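How to clear out a cupboard without buying storage first
By Karthikeyan Iyer
26 December 2025

Every winter the shops fill up with boxes, baskets and drawer dividers, and every winter I am told that my cupboards would behave if I bought some. I doubt it. I bought the full Plikemora set two years running. It is now stacked in the loft, with its lids somewhere else.

What follows is how I clear a cupboard these days. It takes an afternoon and costs nothing. I make no promises about how you will feel afterwards, and I'd be wary of any guide that does.

What you need
Paper bags from the shopping, a pen, a roll of tape and a table you can leave in a mess until bedtime. 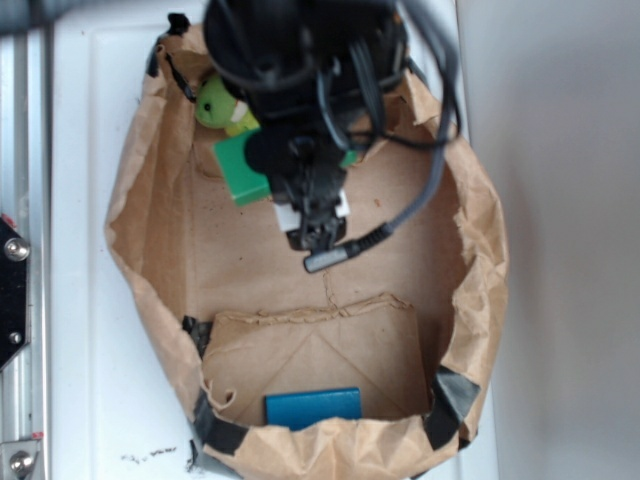 Ignore lists that ask for a label printer. A label printer is one more thing to keep in a cupboard.

Step 1. Pick one cupboard
One. The popular advice is to gather everything of the same kind from all over the house and pile it on the bed. I tried this with stationery and slept on the sofa. A single cupboard has an end to it, and you can stop there if you've had enough.

Step 2. Take everything out
Do the whole lot, including the bits at the back. Wipe the shelves. If you skip this you will only shuffle things sideways, and I have wasted many Sundays doing exactly that.

Step 3. Sort into open bags
Three bags are enough: keep, give away, throw out. Fold the rims down so you can see what has gone in, and write on the outside before you start. Some people swear by a fourth bag for "maybe". Mine sat in the hall until March and then went back into the cupboard unopened, so I can't recommend it.

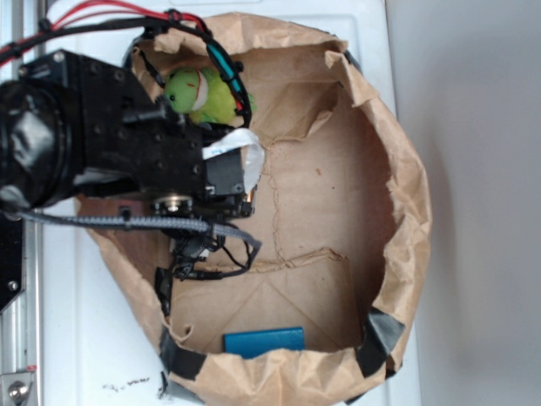

Step 4. Question the "useful" things
Spare cables, odd screws, half a building set. The usual test is whether you have used it in the past year, and I think it's a poor one. I hadn't used my pipe wrench for years until the night I badly needed it. Ask what it would cost to replace and how quickly you could get another. A drawer of takeaway sauce fails on both counts.

Claims about how much clutter we own deserve a hard look too. One leaflet through my door in Sarnden said the average home holds 1,938 unused items. It gave no source, and I'd like to know who went round counting, and whether a box of 100 drawing pins came out as one item or a hundred.
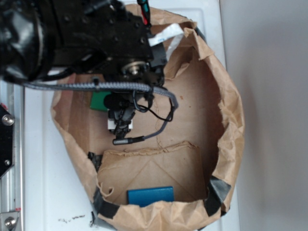 Be careful with children's things. Genji Wada, my neighbour, cleared his daughter's shelf while she was at school and is still hearing about it. Let them fill their own bag - slowly, if it must be slow - and keep your opinions to yourself.

Step 5. Put back what you are keeping
Heavy things low, daily things at eye level. Small loose pieces can stay in a bag with the top folded over. If the bag rips after a few months, fetch another.

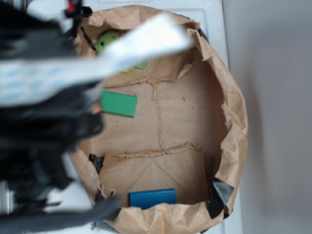 A paper bag with its rim folded down, a green block and a blue block inside.

Step 6. Get the rest out of the house
Today, if you can. Ring the charity shop before you go, as plenty of them stop taking donations after Christmas. Broken plastic goes in the bin, however guilty it makes you feel.

Do you ever need proper boxes?
Sometimes. Damp cellars and moths are good reasons to want a lid. Measure the shelf first, and wait a month before you buy. I waited, and the only thing I ended up wanting was a tin for the candles.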